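The Wire Basket

Nhung Trịnh had the apartment on Murley Street until the end of March, and by the second week she had packed everything except the kitchen. She had left the kitchen because it was her aunt's, and because she still had to eat.

Her aunt had lived there for eleven years. Before that she had lived over the bakery in Cernville, and before that in places she didn't talk about. She had owned very few things and kept them in the same spots. The scissors hung on the nail beside the window. The good bowls were on the second shelf, and the chipped ones, which were the ones she used, were on the first. The white wire basket stood on the table, pushed back toward the wall, and everything that came into the apartment in a day went into it. Mail, keys, a lemon, the bus card. At night she emptied it. In the morning it was ready again.

Nhung emptied it now. There was a phone bill, two rubber bands, a receipt from Noltov Hardware for a box of picture hooks, and a card from the dentist. She put the bill in her bag and threw out the rest. Then she wiped the table with a damp cloth and dried it with a dish towel.

Atif Pirzada from downstairs knocked at four. He was carrying flattened boxes under one arm and a roll of tape around his wrist like a bracelet.

"Gajewski gave me these," he said. "He wants them back if they don't rip."

"Who wants boxes back?"

"Gajewski does."

He leaned the boxes against the stove and looked at the shelves. He had been in this kitchen more often than she had. For years he had carried up her aunt's rice and her water jugs, and she had paid him in soup, which he said was too much pay for two flights.

"Are you taking the table?" he asked.

"It won't fit. The new people said they'd keep it."

"And the basket?"

She said she hadn't decided. She started on the bowls. Atif tore newspaper into halves and handed her the sheets one at a time. They did the second shelf without talking much. When they got to the first shelf she held up a bowl with a bite out of the rim.

"This one goes," she said.

"She ate out of that one every day."

"I know she did."

He held out a sheet of newspaper anyway. She wrapped the bowl and put it in with the others.

By five the light had moved off the sink and come across to the table. Nhung sat down. She could hear the Cieślak radio through the wall. Remigiusz Cieślak played the same station from breakfast until the news, and her aunt used to say it saved her the price of buying one.
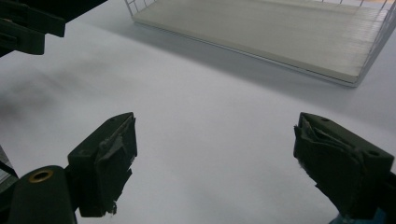

There was a board in the bottom of the basket. Nhung had seen it there so long that she thought of it as part of the basket. It was flat and cream-colored, and it lay so well inside the wires that she had never seen her aunt lift it out. She supposed it was there to keep the keys from falling through.

"Did you make that?" she asked.

"The board? No," Atif said. "She had it when I moved in."

Nhung reached over and got a fingernail under the edge. It didn't want to come. She turned the basket on its side and pushed through the wires from underneath, and the board tipped out onto the table with a slap.

There was an envelope stuck to the back of it. The tape had gone yellow. Atif put down his newspaper.

"Don't look at me," he said. "I never saw that."

The envelope wasn't sealed. Inside was money, mostly in twenties, folded once and held with a paper clip that had left a rust mark on the top bill. Nhung counted it out on the table in piles of one hundred. There were eight piles. She counted again and got the same.

"Eight hundred," Atif said.

"Eight hundred."

Behind the bills there was a strip of paper torn off a calendar. Her aunt had written on it in pencil, in the small square letters she used for labels. It said: Jaruwan Chuensuk, 900. Under that it said: first 100 paid.

"Who's that?" Atif asked.

Nhung had to think. There had been a woman by that name over the bakery, in the room across the landing. She had a sewing machine and a son who was always running on the stairs. Nhung had stayed there one summer when she was small, and the woman had taken in a dress for her and wouldn't let her stand still long enough to get bored. She remembered pins in a saucer.

"A neighbor," she said. "From before. She must have lent her the money to move here."

"And your aunt paid back the first hundred."

"And saved up the rest, it looks like."

"So why didn't she send it?"

Nhung didn't know. Her aunt could have lost the address. They could have had an argument. It was possible she had gotten the whole amount together, taped it where it would be safe, and then put the keys on top of it every day until she stopped thinking about it. She was 83 when she died, and in the last year she had forgotten things larger than that.

"Is she even alive?" Atif asked.

"I don't know that either."

She put the bills back in the envelope with the strip of paper. Then she called her cousin, who didn't pick up, and then the bakery, which did. A man named Decha Khunthong answered. He had bought the place a few years ago and didn't know any Jaruwan, but he said his mother-in-law might, she knew everyone on the block, and could Nhung hold on. She held on. She could hear trays being slid into a rack and someone asking for rye.

Atif had gone back to the shelves. He was wrapping cups now, badly, with too much paper.

Decha Khunthong came back on the line. "She says there's a Chuensuk who does alterations by the post office," he said. "She says it's the son."

"Does he have a mother?"

There was a question at the other end, away from the phone, and a long answer.

"She says yes. She says she sits in the window and tells him he's doing it wrong."

Nhung wrote down the name of the street on the flap of one of Gajewski's boxes. She thanked him and hung up. Then she tore off the flap, because she would need it with her.

"He'll be mad about that," Atif said.

"I'll buy him a box."

She fit the board back into the basket and pressed down the corners. She put her keys in it, and the bus card, and the envelope. There was a bus to Cernville at twenty past six. Atif said he would finish the cups.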